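Notebook, wire terminals, March

Picked this up again after lunch. The Drolline people still say that a crimped ferrule in a screw terminal "never needs retightening." I don't like "never" on a data sheet, least of all when the same sheet gives no wire size and no torque. So I'm writing down what we have and what we don't.

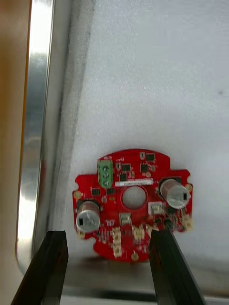 Round red board, green screw terminal at the upper left.
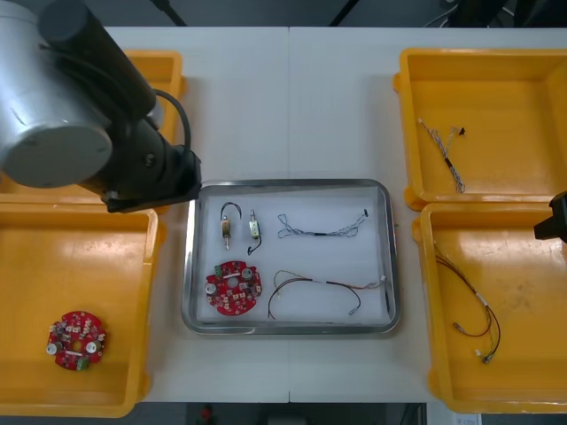
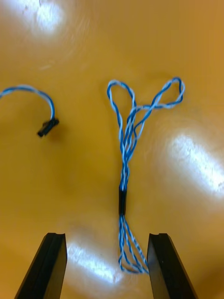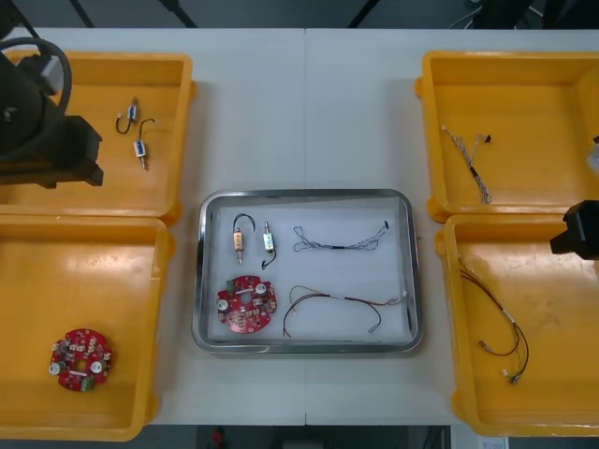
Does a ferrule keep a screw terminal from working loose?

It slows the loosening on stranded wire, as far as our pull checks go. None of our results support "never."

What we have on paper: 402 joints in the old log, a mix of ferruled and bare stranded, all in ordinary rising-clamp blocks. The log says "tight" or "not tight" and that's it. No torque on the way in, no torque on the way out. Whoever filled in the first half seems to have decided "tight" by wiggling the wire, and the second half was done with a screwdriver. Those are two different tests. I would not pool them, and I'd like us to stop quoting the combined result in handoffs.

Second thing. The bare joints in that log are older than the ferruled ones. We switched over partway through, so the bare ones had more time to creep. Of course they look worse. Somebody could fix this by comparing only joints of the same age, but the install dates are missing for a good part of the list. I started pulling them from the work orders and gave up when I found the same panel entered under two names.

Cycling run on the bench: the Wavis chamber is set for 2000 cycles, hot to cold and back, no current through the wires. Drolline ran 4000 according to their brochure. More cycles sounds better, but they don't give the temperature range, and a narrow swing could go on all year without moving a strand. I'm leaving ours alone. If anyone wants to stretch it to match the brochure, please leave a note first, I need the chamber log to stay in one piece.

Torque driver: the Trurex reads fine going up and clicks where it should. Coming down I don't trust it. Backed the same screw off several times and the readings wandered enough that a small drop in clamp force would get lost in it. Tried the other bit, same thing. For now breakaway torque goes in the log with a question mark next to it. Pull force is the number I believe.

Odds and ends on prep, mostly so I do it the same way next time -

Strip length matters more than I'd assumed. Too short and the ferrule crimps mostly on insulation, and it still looks perfect from outside. Cut a few open before calling a batch good.

Square crimp against trapezoid: no opinion yet. The Doãn catalog says square holds better in a round opening. Our openings aren't round.

Tinned ends are out. I know they're easy. Solder flows under the screw and the joint goes slack, and that one I've seen often enough on returned panels that I don't need a brochure for it. There are still tinned leads in the spares drawer, to be clipped and redone.

Retightening: the habit here has been to go around every panel after a day and give each screw a bit more. I'm not convinced that helps either. On bare wire it takes up the settling, sure, but with no torque limit it also chews up the strands. I'd want one group left alone, one retightened once to the original setting, and nothing done by feel. Same wire spool for both. Same person on the driver if we can manage it, me otherwise.

Vibration isn't covered at all. The brochure photo shows a ferrule on a motor terminal, which suggests a result they haven't printed. I asked for the raw data and got the brochure again, in a higher resolution.

To do:
Split the old log at the point where the test method changed.
Get a second reading on the Trurex, preferably against something with a current calibration sticker.
Order plain ferrules from Doãn as a comparison, same size, no collar.
Ask Drolline for torque, wire size and temperature range. In writing.
Clip the tinned leads.

Chamber door seal is sweating at the lower corner again. Wiped it down at 4:40, check it tomorrow before opening.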